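The library desk is getting a second life

I've been grumbling about the help desk hours in Sokstead for ages, so you can imagine how fast I opened the email this morning. Starting in July, the town's homework and paperwork help line will stay open until 7 in the evening — three whole hours later than now! 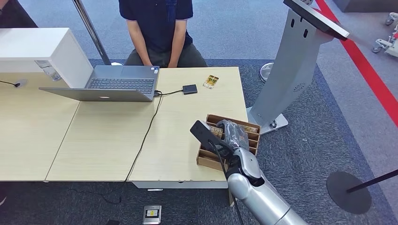
Photo: Mahsa Shahbazi

If you've never used it, the help line is where you go when a school form, a bus pass or a rent letter makes no sense. You call or drop in, and a person goes through it with you, line by line. I took my mother's heating bill there last winter (don't ask) and we walked out with a refund form filled in and a much better mood.

Philomena Asante, who runs the line, told me it took 1020 calls last year, and plenty more people rang after closing and got the recording. "Folks work until five," she said. "We were shutting the door on them."

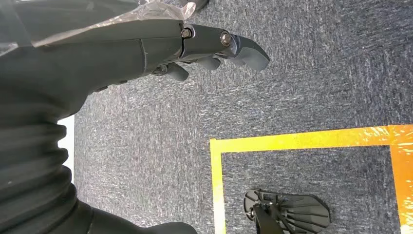

SOKSTEAD, July — The later hours are paid for by a grant of $1000 a month from the Kyei Fund, and it runs through next spring. After that the town has to find the money itself, and I'll be watching that budget meeting closely.

Calls are still free, and you don't need to live in town to use the line. My neighbors over in Driria have already asked me twice, so yes, that means you too. Drop-ins begin at 3 in the afternoon, same as before.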